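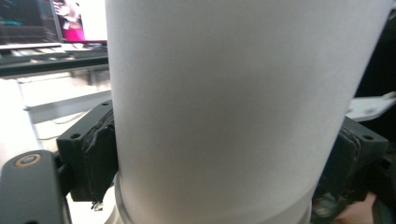 White cylinder held between two black gripper fingers

The Sestatura Novels: Six-Book Paperback Set
Malcolm Crabtree
Publisher: Vermeulen
Format: 6 paperbacks in a card slipcase
Language: English
Availability: In stock, usually sent within 2 working days

All six of Malcolm Crabtree's Sestatura thrillers, in matching paperback editions. The books follow Enico, a customs clerk in the port town of Sestatura, who is drawn into police work after a shipment he signed for goes missing. The early novels are fairly short and stay close to the harbour. From the fourth book onwards the story moves inland and the cast gets larger, with Enico's former boss taking up a good part of the last two.

The set can be read in any order up to book three. After that it is best to keep to the numbers on the spines, as the plots of four, five and six run straight on from one another.

Titles in this set
1. The Clerk at Sestatura
2. Short Weight
3. A Berth for the Winter
4. The Tavenari Ledger
5. Enico's Debt
6. The Last Bonded Store

The text is the same as in the hardbacks, apart from a few corrected place names in Short Weight. The Tavenari Ledger also has a new introduction by Karlijn Van Beek, who translated the series into Dutch — it gives away the ending, so leave it until last if you are new to the books. Each volume has a map of the harbour inside the front cover.

Most of the novels run to nearly 300 pages. The Last Bonded Store is longer and is set in slightly smaller type. There is no large print edition.

About the author
Malcolm Crabtree worked in a shipping office before he took up writing full time. He wrote two stand-alone crime novels under another name, both now out of print.

Signed copies
Vermeulen printed 1,000 slipcases for this edition. A small number have a signed bookplate in book one. These are listed separately and cost more, so please check the listing title before you order.

Delivery and returns
The set is sent as one parcel and needs a signature. Unread sets can be returned in the slipcase for a full refund. We cannot split the set or swap single volumes, but The Clerk at Sestatura and Short Weight are also sold on their own. The other four will follow as single paperbacks in July.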